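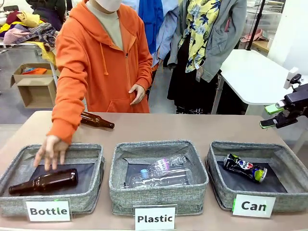 Bottle, Plastic, Can. Sorting in progress, brown glass on the left.

So I've been meaning to write about the recycling setup for ages, and a couple of you asked after my last post, so let's do it! When we moved to Okwood I was a one-bag person. Everything went in together, I hauled it downstairs on Thursday morning, done. Then our building switched over to separate collection and I got a very polite sticker on my bag two weeks running. Fair enough.

My first try was one of those tall stacking towers with the flap doors. I hated it. The flaps stuck, the bottom drawer jammed if you looked at it wrong, and rinsing it out meant taking the whole thing apart in the bathtub. It lives in the storage room now and I'd love for somebody to come take it.

What I use these days is plain gray fabric bins with a black lining. They're kind of slouchy (I like that, they look like something you'd keep blankets in) and the black doesn't show every little drip. Open tops, too, so you can see right away if a can has wandered in with the plastic. I line them up on the table when I'm doing a big sort and put a card in front of each one. Bold black letters, nothing cute. I did try little drawings first and my drawing of a can looked exactly like my drawing of a bottle.

The word "Bottle" caused some trouble, I'll admit. Around here it means glass, and plastic bottles go in with Plastic, labels and all if they won't peel. My friend Waraporn Phetsri thinks the card should just say Glass and she's probably right, but I've already made the card.

A few things I've picked up along the way:

Squash the plastic ones before they go in. A water bottle full of air takes up a ridiculous amount of space.

Lay glass bottles down gently, on their sides. I used to stand them up and the soft walls would lean and the whole lot went over with a crash at 11 at night. Sorry, downstairs.

Rinse right after you finish the drink. Old beer smell is not something you want in fabric!

I still haven't worked out what to do with jar lids. Right now they're in a bowl on top of the fridge, and the bowl is getting full. If your town takes them with the cans, tell me how you store them, and I'll try it before the next pickup.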